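Picking demos: how many per start position?
Forum: Learning from demonstration

nirkska_lab
We're collecting teleop demos for a pick-from-shelf task. Two operators, 500 episodes so far. Fasil Gebreyes, who runs our training side, wants 2,000 before we train anything. I'd rather train now and see where it fails. Opinions?

Ostero
Train now. You'll find out which 15 episodes have bad grasps a lot sooner.

abdella4
Disagree. At 500 you'll blame the policy for what is thin data. How much do you vary the base position between episodes?

nirkska_lab
Not much. Start pose is the same every time, parts get moved by hand every 4 episodes.

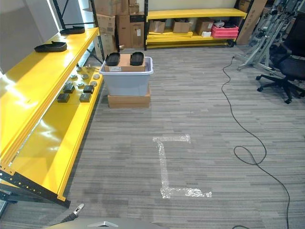

Base position is fixed by tape on the carpet, so the shelf always comes in from the left at the same slant. We do vary the parts. The rubber pads go on the top shelf with plenty of space, and the small stuff goes below. The silver discs are the hard ones — they lie flat on glossy yellow metal and the window puts a bright glare right on it. Operators slow down a lot there.

Sovov
Then the glare is your problem, more than the count. Record some in the evening with the blinds down or you'll get a policy that only works at 10 in the morning.

abdella4
What Sovov said. Also shift the base a few inches each time. Clear tape is fine as a rough mark but don't park on it exactly.

Ostero
I'd leave the base alone until the policy can do one position. Moving everything at once just makes it harder to read the failures.

abdella4
We did it your way in August and had to throw out the whole set.

nirkska_lab
OK. Training on the 500 tonight, evening sessions after that. Will post the disc numbers separately from the pads.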